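Urgate: a small collection of interest rate expectations

November 8, 2018
by Dorottya Gál

# Urgate

Welcome, and thank you for stopping by! Urgate is a set of plain text tables that put two things side by side: what people expected a central bank to do with its main interest rate, and what the bank then did. I started it because I was tired of hunting through old newsletters every time a friend asked me whether the markets had seen a given move coming (they ask more often than you'd think, and usually over dinner).

The data is meant for students, for people who write about the economy, and for anyone who likes to check a claim before repeating it. You don't need to be an economist to use it. If you can open a spreadsheet, you'll be fine.

## What you get

There are 6 files in the `data` folder, all comma separated, all with a header row. The main one is `meetings.csv`, with one line per rate meeting. The others hold the survey answers, the market-implied odds, the list of sources, the notes and the corrections.

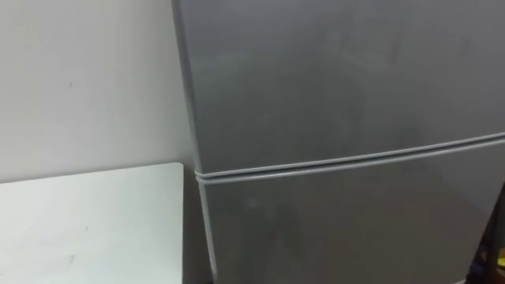
Each line in `meetings.csv` has these columns:

- `bank`: a short code, explained in `sources.csv`
- `meeting_date`: the day the decision was announced, not the day the meeting opened
- `rate_before` and `rate_after`: in percent, as published
- `survey_median`: the middle answer from the survey panel
- `odds_hike`, `odds_hold`, `odds_cut`: these should add up to 100, give or take rounding
- `note_id`: points to a line in `notes.csv`, or is left blank

A blank cell means we don't have the number. A zero means zero. I know that sounds obvious, but with rates sitting so close to the floor for so many years it matters a great deal, and an earlier release mixed the two up in a way that still makes me wince.

## Where the numbers come from

The survey answers come from the Histance panel, a group of forecasters who fill in a short form before each meeting. The form goes out to 500 people, and plenty of them never send it back, so please look at the `n_answers` column before you lean on any single median. The market odds are worked out from futures prices using the Martens method, with the steps written up in `docs/odds.md`. It's a simple approach and it has its critics, some of whom have written me very kind and very long emails. 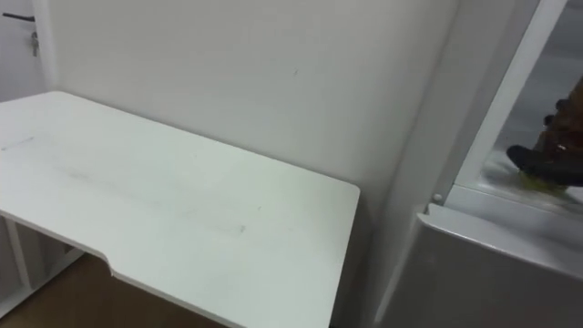

White desk with a notch in the front edge.

Rates before and after each meeting are copied by hand from the banks' own announcements, then checked a second time on another day. Where a bank sets a range instead of a single rate, we use the upper end and say so in the notes. Some people prefer the midpoint, and you can get that easily enough from the two range columns in `notes.csv`.

## Loading the files

Nothing fancy is needed. Any spreadsheet program will open them, though some will try to turn the dates into something of their own invention, so set that column to text first. If you work with Zusine, there is a ready-made import script in `tools`, and it takes the folder path as its only setting.
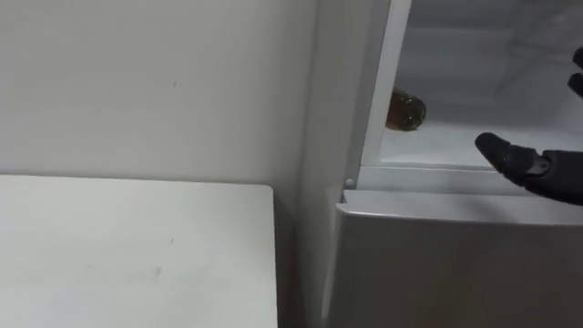 Last updated: November 8, 2018

## Known problems

Emergency meetings are the weak spot. The panel had no chance to answer before them, so the survey columns are blank, and the odds are taken from the last close before the news. Treat those with care, and please don't fold them into an average of how "surprised" everyone was without saying so.

The odds also assume a move of a quarter point. When traders were split between a quarter and a half, the figure in `odds_hike` can come out looking more certain than anyone felt at the time. There are 7 meetings where this makes a real difference, and all of them are flagged.

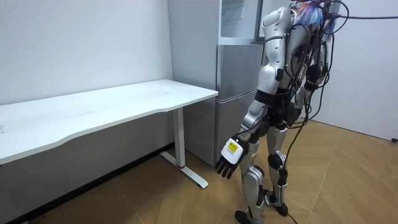 Humanoid robot facing the long desk and refrigerator.

## Corrections and thanks

If you spot a mistake, open an issue and give me the bank code, the meeting date and a pointer to the right number. I try to answer within 5 days, a little slower in December. Fixes are logged in `corrections.csv` with the old value kept next to the new one, so you can always see what changed under your feet.

You're free to use and share the tables as long as you name Urgate and the Histance panel. And if you make a chart out of them, do send it along, I love seeing those!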